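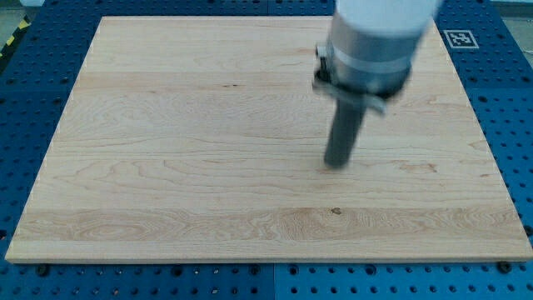 The new top on the blue bench, knot and all.

Bench Notes, by Verna Achterberg

The blue bench has a wooden top at last. Those of you who have been resting your elbows on perforated metal and going home with a pattern of dots on your forearms may now go home plain.

I said in the May newsletter that this would be a small job. I'd like to withdraw that. It began with Horațiu Moldovan dropping a jar of brass screws at the metal bench, and anyone who has dropped small screws onto a surface full of holes knows how that afternoon went. He got most of them back. We are still finding the others, usually by stepping on them, and one came out of a cardigan at the spring supper.

So, a board. You would think a workshop that owns 13 hand planes could produce a flat piece of wood on request. What it produced was a debate. One party wanted a single sheet of something cheap that we could ruin and replace. The other party, led by Viorica Avram, said that people who are handed a cheap surface treat it like a cheap surface, and she pointed to the paint table. I have looked at the paint table since and I have no reply.

The wood came out of the rack behind the Jollthorpe room, where it has been waiting for a project since before I joined. These are planks left over from other people's good intentions, and they don't match. We have pale ones, a pinkish tan one, and a darker one that Dorin Tănase wanted to leave out on the grounds that it would look like a mistake. He was outvoted. It runs straight across the board toward the front, with an oval swirl in the grain on the left and a rippled reddish patch over to the right, and I have caught Dorin admiring it twice.

The knot also had its critics. It is small and dark brown, right at the upper edge of the darker plank, and there was talk of cutting it out, then of filling it, then of turning the whole plank over. We turned the plank over. The other side was worse. We turned it back.

Joining the strips took two evenings and every clamp in the building, including the pair with the bent handles that we keep meaning to throw away and never will. Sânziana Surdu did the gluing, and I held things. Flattening took much longer. I had pictured long, clean shavings curling onto the floor, as they do in the films Dorin sends round. What I got was dust, a sore shoulder and a low spot that moved every time I went after it. Sânziana finally took the plane out of my hands, very kindly, and suggested I make tea.

Then there was the finish. We tried three oils on offcuts and left them on the windowsill for members to vote on, whereupon somebody tidied them away without writing down which was which. The winner was chosen by smell. If you voted for the middle one, so did most people, and I can tell you only that it was in the middle.

The board costs us nothing in materials except the glue and the oil, which came to less than the biscuits. For comparison, the ready-made bench top in the Gounder catalog would have been $316 before delivery, and it had no knot at all.

Now for the house rules, which I promised to keep short.

Hot glue guns stay on the tile by the sink. Wet mugs are not welcome, and neither are damp ones. If you need to cut something with a knife, put a mat down first. If you need to drill something, please use the scrap blocks under the bench, and look hard at how far your bit sticks out before you start. Put your things away at the end of your session, even if you are coming back tomorrow, even if you are coming back in an hour.

The board isn't fixed down. It lies on the metal and stays put through its own weight, so it can be lifted off when someone really does need the holes underneath. It takes two people. Dorin tried it alone and would like it known that his back is improving.

We'll oil it again before the autumn classes start. Sign-up is on the sheet by the door, and so far the only name on it is mine, in handwriting I don't recognize.

If you find a brass screw, the jar is on the shelf over the sink. It has a lid now.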